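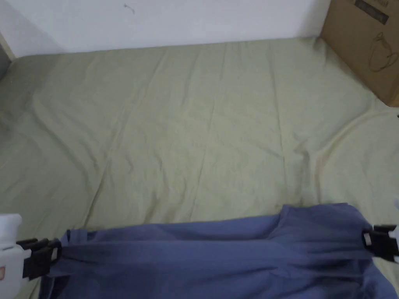

May 25, 2018

The county put out its crime numbers for last year this week, and Listonthorpe had 15 car break-ins. The year before we had 3. I read the whole report on my lunch break, all the tables included, and the jump looks worse than it felt from my street.

Most of them happened in November, in the lot behind the old Mindero plant. The lot was paved in 1964 and I don't think the lights have been touched much since. People park there for the bus and leave bags on the seat. My neighbor lost a pair of Mizuno running shoes and $200 in cash that way. The window cost more to fix than the shoes.

She did file a report. I know of two other people on Flendberg Road who didn't bother, so the real number is higher than what the county printed.
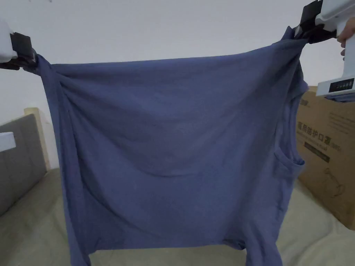

What I'd like to see

Lights in the lot, first of all. The town says it is waiting on a quote. I would also like the county to list break-ins by month on its website, so we hear about a bad November before the end of May.

I emailed the town office on Tuesday and will post the reply when I get one.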